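Curkiton: Bench Assistant, Phones and Chargers (part-time)

Location: Plamton building, second floor, past the vending machine that only takes coins
Hours: 2 afternoons a week, 5 hours each, never on a Friday
Reports to: Maya Khalaf

Curkiton looks after loaner phones for trade shows, school trips and people who drop theirs in lakes. We own 300 of them. Every one comes home hungry, and most come home without the cable we sent.

We want someone to get them charged, wiped, matched to a charger and back on the shelf. The work is quiet and repetitive. If you find a drawer of tangled cords upsetting in a way that makes you want to fix it, please read on. If you find it upsetting in a way that makes you want to close the drawer, we already have a person like that, and she runs the department.

You will:
plug things in, and notice when they are not charging
wipe screens with the approved cloth (not your sleeve)
log each phone in Murnska, our inventory system, which has opinions about capital letters
write "missing" on the missing list
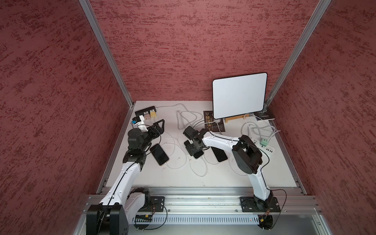

Pay is hourly and comes with a bus pass. Training takes one afternoon with Éabha Carroll, who will teach you her rules for the charging table. A phone stays face-up until its cable is off, and the power strip lives in the back corner. Chargers are sorted by color, so you should be able to tell a beige one from a yellow one without calling a meeting. Past experience with electronics is welcome but we'd settle for patience.

To apply, send Maya a short note about the worst cable you have ever owned. Résumés are fine too. Please leave out the cover letter.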